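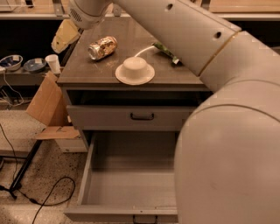

A gray cabinet with a crushed can on top.

Korau wants your old nightstands this March – and we'll come get them

NEVONTON – Hi, I'm Aisling Mac Giolla, and I run the furniture swap at Korau, the secondhand shop on Miner Street. Our spring swap is back on the first Saturday in March, and I'm so happy to tell you it's bigger than last year's (we finally got the big hall!).

If you've never been, it's pretty simple. You bring a small piece of furniture you're done with, you get a ticket, and you trade the ticket for something you like better. Nightstands, stools, little bookcases, side tables, that kind of thing. No sofas, please. We love sofas, but they don't fit through the side door and my back still remembers the last one.

We have room for up to 200 pieces this time. Doors open at 9 a.m. for drop-off, and swapping starts at 11. If you don't have anything to trade, tickets are $5 at the door, and all of that money goes to the Dow Street moving fund, which pays for van rides for people setting up a first apartment.

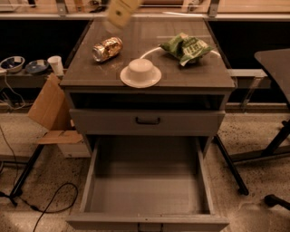 One favor before you come: empty the drawers! Last year we found house keys, birthday cards and a very nice watch, and Yayra Kyei spent most of the next week on the phone getting them home. A quick wipe with a damp cloth is great too, but don't worry about scratches or a loose knob. Mawuli Bawa will be at the repair table all day with glue, screws and spare handles, and he'll show you how to fix a sticky drawer if you ask.

Can't carry yours? We're doing pickups inside Nevonton the Friday evening before. Call the shop and ask for Heather Mackay, who's handling the van list. Pickup is free, but the slots went fast last time, so call early.

Anything left over at 4 p.m. goes on the shop floor at half price the following week.

Press contact: Aisling Mac Giolla, Korau, Miner Street, Nevonton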